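Setting the jaw opening on a two-finger gripper

This step follows the wrist camera mount and assumes the arm is homed and the servo horn is already pinned. The finger files are the Rurlow set, revision 7, printed in black. You need a hex driver, a feeler gauge and the Dumgate config tool.

Power the arm, then release torque on the jaw servo only. Close the fingers by hand until the tips meet. Read the servo position in the config tool and save it as jaw_closed. Do not use the value printed on the horn. On my unit it was off by 11 counts, and Knut Janssen had the same error on his.
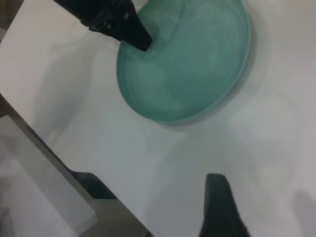

Jaw_open is set by the largest item you intend to pick by the wall. Drive the jaw outward in steps of 53 counts and stop before the linkage reaches its hard stop. For a rim grasp, one finger goes inside the vessel and the other stays outside. With the teal bowl, the upper finger is against the inner left wall while the lower one is still over bare table, well clear of the rim. If the tip pushes on the wall at this point, raise the wrist before changing any jaw value. Save the position as jaw_open.

Next, set the closing speed. Start at 1,000 in the speed field and halve it if the servo overshoots. Gisela Frerichs runs hers slower for glass.

Finally, check the screws on the upper part of the finger. They work loose after repeated closing. Use low-strength threadlocker, keep it off the printed parts, and leave it overnight before running the grasp script.

Next page: force limit and stall detection.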